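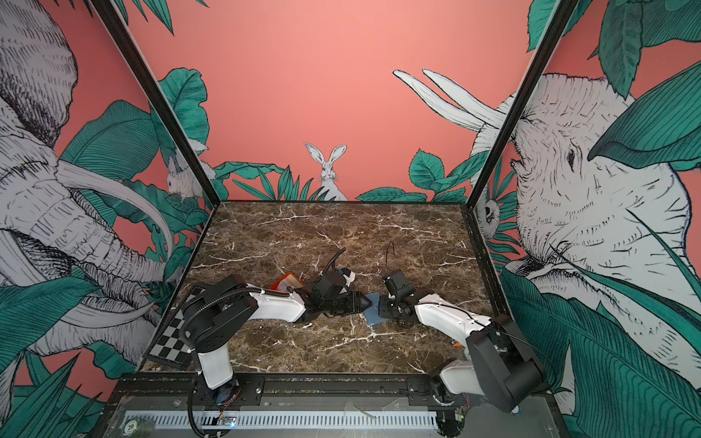

Card trays and card holders – frequently asked questions

These are the questions we get most often at Celomwood about keeping business cards, membership cards and similar small cards in order. If yours isn't covered, write to Jessie Ritchie at the Hendport shop and she'll answer by email.

Trays

Should cards stand on edge or lie flat?

On edge, if you look things up in them. You can flick through a standing row with one finger and pull a card without lifting the rest. Flat piles are fine for blank stock or for cards you are giving away.

Stand them on their long edges. The row sits lower that way and is less likely to topple when you take a handful out.

How full should a tray be?

Leave a gap at one end about as wide as your thumb. A tray filled right up is hard to start: you end up digging at the first card with a fingernail and bending the corner. If there's too much room the cards lean and slowly slide down, and after a few weeks they take on a curve. A folded piece of stiff card behind the last one will hold a short row upright.

My cards have different coloured edges. Does it matter what order they go in?

Only to you. Some people keep all the white cards together and put the tinted ones at the end, so they can see from above where one lot stops. Others go strictly by name. We file by name in the shop and use colour for nothing.

What's the best way to take out a group of cards?

Pinch the group near the front, tip it forward slightly, then lift. Pulling from the middle of a tight row drags the neighbours up with it. If you need a card from the middle, push the row back from the front first to open a space.

Can I use a plastic tray from the kitchen drawer?

Yes. Measure the inside width first. Standard business cards in Canada are 3.5 by 2 inches, and cards from overseas are often a slightly different size. Rounded corners on a tray take up a bit of the floor, so check the width near the ends as well as in the middle.

Holders and sleeves

What goes in the holder and what stays in the tray?

The tray is for everything. The holder is for the cards you reach for: your dentist, your mechanic, the library card, the membership you have to show at the door. Mhairi Ogilvie, who looks after our mail orders, has 876 cards in trays at home and carries six.

If you put a card in the holder, you can leave a slip of paper in its place in the tray with the name on it. It saves looking for it twice.

How do I get a card into a new sleeve?

New plastic pockets cling to themselves. Open the holder flat on a hard surface, rub the empty pocket between finger and thumb until the two layers part, then slide the card in from one corner.
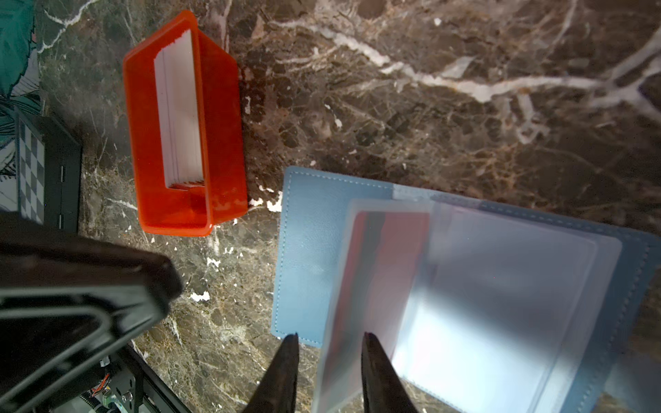 Once the first corner is in, hold the page down beside the pocket and push the card from its outer edge. Don't squeeze the pocket open with anything sharp. After a card has been in and out a few times the pocket loosens and you won't need to fuss with it.

Can I put two cards in one pocket?

Back to back, yes, if they're paper. With plastic cards one is enough. Two will stretch the pocket, and when you go back to a single card later it can slip out.

I can't read my card through the plastic.

Frosted sleeves soften small print and throw back a lot of light under a desk lamp. Tilt the page, or move the lamp to the other side. If you read the cards often, ask for the clear page instead. It fits the same holders and scratches a little sooner.

How do I clean a light-coloured leather holder?

Take the sleeve page and cards out first. Wipe the outside with a soft cloth that's barely damp, going along the stitching and not across it. Pale stitching picks up grey before the leather does, and a soft dry toothbrush will lift most of it. Let it dry open, away from the heater.

Pebbled leather hides small marks fairly well. Ink it doesn't hide, and we haven't found a cleaner that removes ink without taking some of the colour too.

Sorting a large lot

Where should I do it?

A table or counter you can leave overnight. Pale cards are easy to spot on a dark top, but thin cards are hard to pick up from polished stone. Slide them to the edge and catch them underneath, or work on a tea towel.

How long will it take?

Mhairi sorted 1,123 cards for the Đặng family in June, working alone, and it took two afternoons. Most of that was deciding what to throw out. The filing itself goes quickly – first letter only on the first pass, then each letter by itself.

What if I find duplicates?

Keep the newest one and check the back of the old one for handwriting before it goes in the recycling. Plastic cards don't go in with paper.

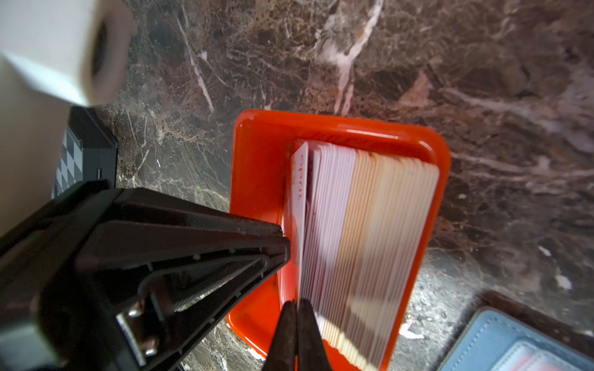 Page last changed: December 1, 2019

Can I get the cards typed up instead?

We don't offer typing or scanning. A few customers keep a list in Zinier alongside the tray, numbered to match, and tell us it works well enough as long as you write the number on the back of the card in pencil.

How should I label the tray?

On the short end, so the label faces you when the tray is pushed into a shelf. Removable labels hold on to glossy plastic for a year or so and then start to curl. Wash the spot with dish soap and dry it well before sticking one on.

Orders and returns

Do you sell sleeve pages separately?

Yes, in packs of ten. Tell us which holder you have, or send the height and width of the page you're replacing. We had 600 packs in the last delivery, so there's no waiting list at present.

Can I return a holder I've used?

Within 30 days, if the stitching and leather are unmarked. Please check every pocket before you post it. We've mailed back quite a few bank cards, including two to the same person.

Do you take old trays back?

At the Hendport shop only, clean and without labels. Leave them at the counter and Jessie will put them out for anyone who wants one.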